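Home & Garden > Laundry & Fabrics > Stain and crease help

Do "no-iron" tablecloths really exist, or is it all marketing?

Posted by Dirk Dierckx, 22/01/2019
12 comments | 9 shares

I've now bought three cloths sold as no-iron, and every one of them has come out of the machine looking like a road map. The latest is from Sisari, a polyester and cotton mix, and the label says "easy care, minimal ironing". Minimal compared with what? I followed the washing instructions to the letter: 40 degrees, low spin, hung up straight away. It still had a fold down the middle you could have ruled lines with.

The woman in the shop told me the creases would "drop out overnight" once it was on the table. I gave it two nights. They had softened a bit, I'll grant her that, but they hadn't gone anywhere.

Before I spend more money I'd like to know whether there is any cloth that lies flat without an iron, or whether I should stop believing the packet. It's for a big table, so ironing takes me most of an evening and I need the kitchen worktop to do it on. I don't want wipe-clean plastic. We had that for years and it smells.

Tags: tablecloths, creases, ironing, polyester

Pullell
8 people found this helpful

"No-iron" has no fixed meaning that I've ever been able to pin down. One maker means a coating on cotton, another means it's all polyester, and a third seems to mean they hope you won't look closely. The coating does work for a while. Mine was good for a summer and then by July the year after it creased like anything else, so I assume it washes out.

What I'd look at first is how you store it. Most of the hard lines in a tablecloth come from the cupboard, and a folded cloth with a pile of others on top of it is being pressed in the wrong places for weeks. I roll mine round a cardboard tube from a fabric shop. It's a nuisance to find room for, but there are no fold lines at all now, only the soft rumples you get from washing.

For those, a plant sprayer with plain water. Spread the cloth on the table, mist it lightly, smooth it outwards with your palms and leave it alone until it's dry. Put something underneath if the table is bare wood.
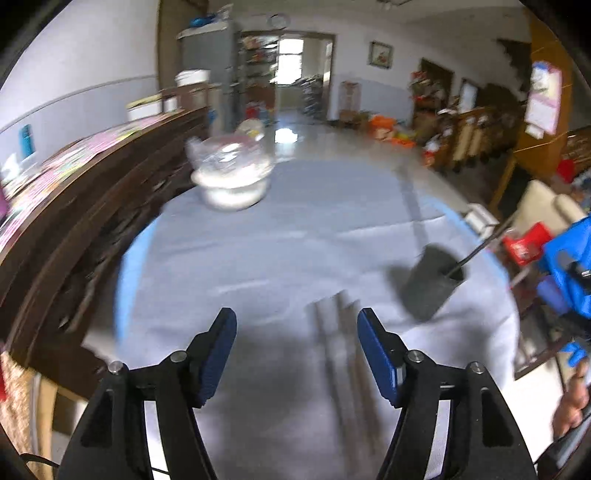 Van der Linden wasn't having any of this and replied that water does nothing on full polyester, that the fibres only relax with heat, and that people who swear by the sprayer have cotton and don't know it. Fair point as far as it goes. Dirk's is a mix, though, so I'd still try it before buying anything. I wouldn't bother with the crease-release sprays. I paid for one once and it did the same as the water, with perfume.

If you do end up ironing, do it while the cloth is still damp and start from the middle. Check the label for the heat setting, as the mixes go shiny if you overdo it.

Omotden
2 people found this helpful

just buy a heavier one. the cheap ones are thin and thin creases. my mum had a linen one from before 2000 and never ironed it in her life, creases and all, said that's what linen looks like. also tumble dryer on low with a wet flannel, 10 mins, take it out the second it stops. wont fix the fold if its been in the packet for months tho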